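November 14, 2018

Up too late again. Writing this with the laptop still warm on my knees so it will be short and probably wrong in places.

Teleop day. Zixuan had me on the hand controller from nine on, driving the arm in the sim, and my wrist is shot. Target from Trilstead is 600 good demos before the review. Got 24 today. Threw out 3 of those after lunch, one for stalling, two where I let go of the button by accident and the arm just froze there like a dope. So 21. Dorota says don't look at the total. Easy for her, she does the training end.

Things I keep forgetting, so writing them down. Slow at the bottom. Come in from above, pause, THEN close. If I hesitate the policy learns to hesitate, Ignacio showed me a run from October where it hovers for ages before every grab and that's all my doing, my nerves copied into a machine. Felt a bit sick watching it honest.

Depth is the worst of it. On a flat screen I can't tell if the fingers are over the thing or behind it. Started using the shadow on the tabletop and that helped alot. Arlo wants to try the headset, Bianchini lent us one, but the cable is too short and teh last person got seasick.

Saved one from the afternoon batch, fingers right down at the little red one, yellow just behind.
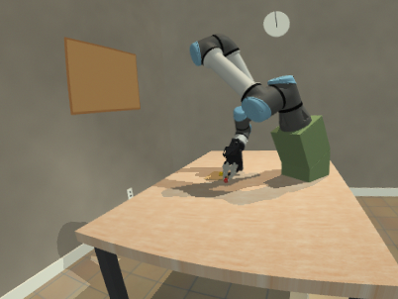
Tomorrow

Get in before Chukwuemeka, grab the good chair. Redo the 3 bad ones first while my hand is fresh. Ask Zixuan if we can bump the controller gain down, it jumps when I twist. Wrist brace!! Call Mom back. Buy coffee, the office stuff is gone and I finished it.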